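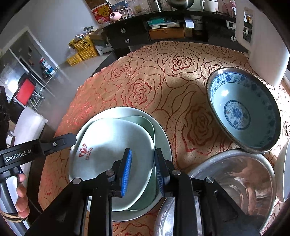 Two plates on a rose-print tablecloth.

About Clelter

Clelter is a small company that sells everyday household goods. We carry bag clips, jar openers, drawer dividers, drain strainers, dish racks and other things that people use daily and don't think about much. Our shop and stockroom are in Rimcombe, in the same building on Cordier Street. Online orders go out from there too.

We started with one shelf of kitchen clips and lids in the front of a hardware store. When the hardware store closed, we took over the lease and kept the clips. The range has grown slowly. At the moment we list 2616 items, counting every size and color separately. A set of lids that comes in blue and clear shows up as two items on the site.

How we choose what to sell

Before we list a product, it goes home with someone on staff for at least three weeks. They use it the way anyone would, put it through the dishwasher if the label says that's okay, and fill out a one-page form when they bring it back. The form asks whether it broke, whether it was hard to clean, and whether they would pay the shelf price for it. If the last answer is no, we don't order it.
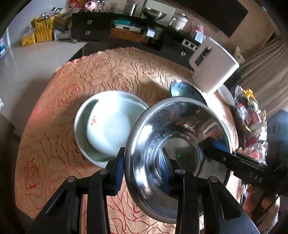
We buy from makers and from two wholesalers. We also have our own line, Plondero, which covers storage clips, shelf liners and stackable bins. Plondero products cost a little less than similar ones we stock, mainly as they come in plain cardboard sleeves with no printed box. Spare hinges and springs for the larger clips are sold separately, and you can ask for them at the counter if you don't see your size online.

Orders and returns

Orders placed before 2 p.m. are packed the same day. Shipping is a flat rate within the state. You can return anything within 60 days, used or not, as long as all the parts are there. Please put the order slip in the box.

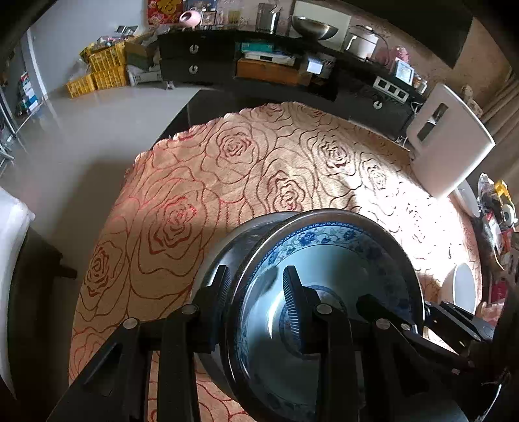
Refunds go back to the card you paid with and usually take up to 5 business days to show. Gift returns are paid in store credit.

Visiting us

The shop is open from 9 a.m. to 5:30 p.m. and closes for one week in January for the stock count. Parking is behind the building, off the side lane. The front door has a step, so if you need the ramp, use the stockroom entrance and ring the bell.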